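We're four months into having arms on the produce packing line at Mahawong, and people keep asking me how it's going. Short thread.

There are 23 of us on days. Same number as before the arms came in. What changed is who does what.

The arms take the slow work: one apple at a time into a bin for the gift boxes. A good packer is still a lot faster. The arm doesn't need a break at 10, though, and it doesn't get sore wrists.

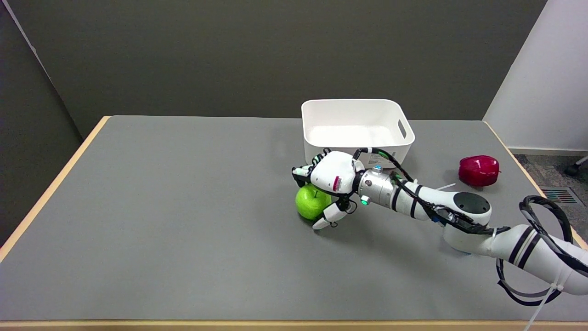
The sore wrists matter. I did that job for six years and wore a brace for 2 of them. The people who moved off it are mostly glad.

Mostly. Beatriz Gouveia liked packing – you could talk while you did it. Now she watches a screen and clears faults, and the stations are too far apart for a conversation.

Clearing faults is a grade up on paper. The pay went up 19 cents an hour. We've raised it with the company and have a meeting on Wednesday.

The other thing is rates. On the old bench you could slow down for a bad batch and make it up later. Now every stop gets logged with a name next to it, even when it's a cable or a bruised apple.

I'd keep the arms. I'd take the names off the log.

Will post after Wednesday if there's anything to say.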